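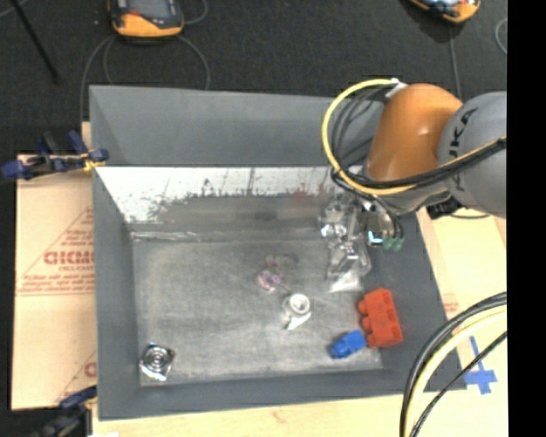 Curkura stacking crate, large
Reviewed by Telmo Lorente
2 and a half stars

I have a grudge against storage products that come with a philosophy. The Curkura crate arrived with a folded card telling me that clutter is "unfinished thinking". I put the card in the recycling and the crate in the shed, where it spent the winter holding rope, tarps, potting mix and whatever else came through the door in somebody's arms.

First, the price. My local Mastholm wanted $28 for one, or a bit less each if you bought a set of 4. A plain grey tub from the hardware store does the same job for half that. The extra money is meant to get you thicker walls, a lid that locks and a colour that matches the shelving, if you were silly enough to buy the shelving as well. I was, two years ago, and that's another review.

The walls are good. I'll give them that. I stood on an upturned crate to change a light globe and it didn't complain, although the label says not to. Full of wet tarps it kept its shape, and the handles are deep enough for gloved hands.

The lid is where I lost patience. It locks with two clips, and both of them need to be pushed in and lifted at the same time. On a warm afternoon that's annoying. On a July morning with cold fingers I gave up and left the lid leaning against the fence, and it has mostly lived there since. One clip has already gone white at the hinge. I wrote to Curkura asking for a spare and was told clips are sold only with a new lid, for $13 plus postage. A lid!

Then there's "scratch-resistant", printed on the label in large type. Resistant to what? Mine was marked up inside a month by nothing worse than a trowel and a bag of tent pegs. I don't mind scuffs in a shed, but I do mind paying for a claim. Dirt settles into the marks and stays there, and a stiff brush with dish soap only gets some of it out.

Stacking is fine two high. Three high it leans, and I wouldn't try it near kids.

My neighbour swears by the older Matelley tubs, the ones with the rope handles, and I borrowed a couple to compare. They're uglier and the lids just press on. They also cost less, and the lids go on first time. The smaller Song crate looks promising too - I haven't used one long enough to say more.

If you find the Curkura on clearance and don't care about the lid, go ahead. At full price I'd leave it on the shelf. I've kept mine for the tarps, and the next one I buy will be a Matelley.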